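Jewelry tray

A jewelry tray is a shallow, open holder for small ornaments, usually divided into compartments, slots or padded rolls. Its purpose is to keep earrings, rings and bracelets in one place, an ambition the earrings do not always share.

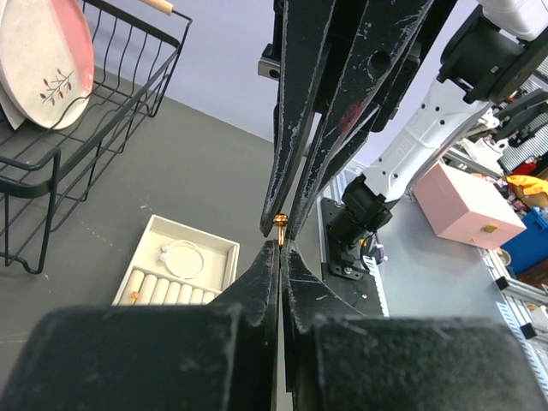
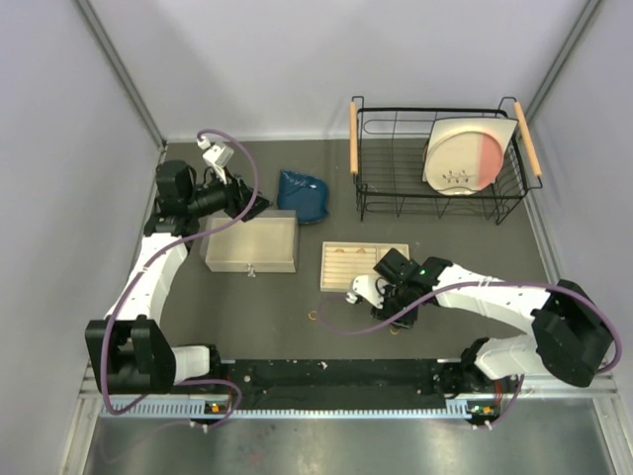
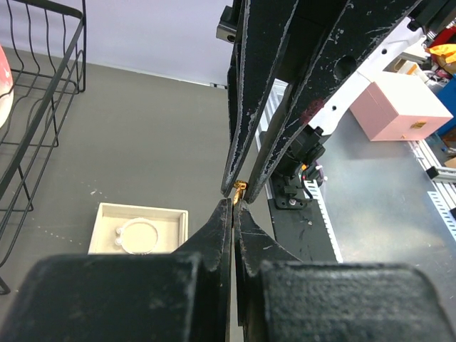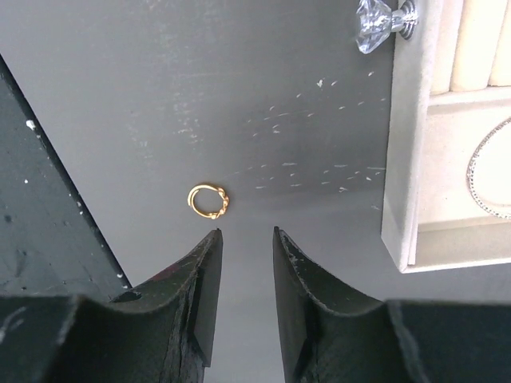

Small jewelry and its storage. First picture: a compartmented tray with ring rolls, a bracelet and pearl earrings. Last picture: a gold ring with a twisted section.

Construction

Ring rolls are soft cylinders set side by side, and a ring is held in the groove between two of them. Flat compartments take bracelets and anything else that refuses to stand up. The Totavby pattern, sold in two sizes, has eight grooves, on the theory that owners will stop at eight rings.

Use

Stud earrings are pushed in post first. Loose studs travel to the corners, where they are joined by a button and one stud of some earlier pair. Closed boxes keep out dust, and also keep out anyone in a hurry, who leaves the ring on the table.

See also: Earring; Ring box; Plarkasitz clasp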